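Is the Kaltero wool wash worth it, or is it dish soap in a nice bottle?

Forum index > Fabric and Sewing > Prewashing and Care

plainweave_61
I have a pile of yardage to prewash before fall and the shop keeps pushing Kaltero at me. Forty dollars a bottle. The claim on the label is "no rinse, no fading, no shrinkage," which sounds like three things no soap can promise. Has anyone tested it against something cheap? I don't mean "I love it, smells great." I mean same cloth, two washes, measured.

Clear bin in the middle, pieces around it, a card in the bin.
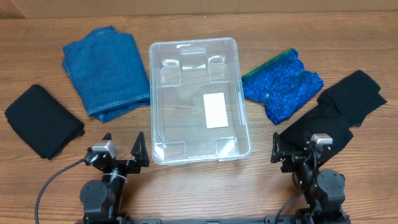 mossgrader
Shrinkage comes from heat and agitation. Wash cold, don't wring, dry flat, and the soap barely matters. I stopped buying specialty washes years ago.

tuckandroll
Disagree. I used regular detergent on a dark coating and it came out chalky. Switched to Kaltero and the next piece was fine.

mossgrader
Next piece of the same cloth? Same amount of soap? Chalky usually means too much detergent and not enough rinsing. You changed 2 things and gave the credit to the one that cost money.

tuckandroll
Same cloth, yes. Amount of soap, I'll admit I didn't measure the first time.

plainweave_61
That's what I keep running into. Every good review is somebody who was also being more careful than usual.

hemline_hal
The Lostent store has a page saying they tested it on 300 fabrics. No list of the fabrics, no water temperature, no before and after sizes. I wrote and asked. Got a coupon back.

plainweave_61
Of course you did.

OK, plan. I'll cut matching squares from each fabric, mark them with thread, and wash one set in Kaltero and one in plain unscented dish soap. Cold water for both. Since "no rinse" is their claim, I'll rinse half of each set. The dark stuff is what I most want an answer on, and I expect any residue to show in the folds first.

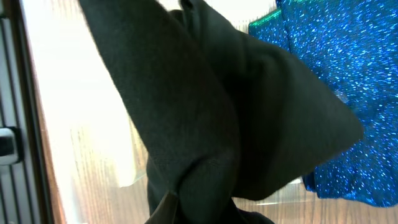
What I'm going to record

1. Width and length before washing and after drying flat
2. Color against an unwashed scrap, in daylight
3. Feel, which I know is opinion, so I'll have someone else do it blind

tuckandroll
Wash them more than once. One wash proves nothing about fading.

mossgrader
Agree with tuckandroll for once. And leave a set in plain water with no soap at all. My bet is it does as well as either.

hemline_hal
Jundus has a cheaper wool wash if you want a third bottle in there. I'm not vouching for it.

plainweave_61
Plain water is going in. Skipping Jundus, I'm not buying another bottle to prove I shouldn't buy bottles. Will post numbers in October.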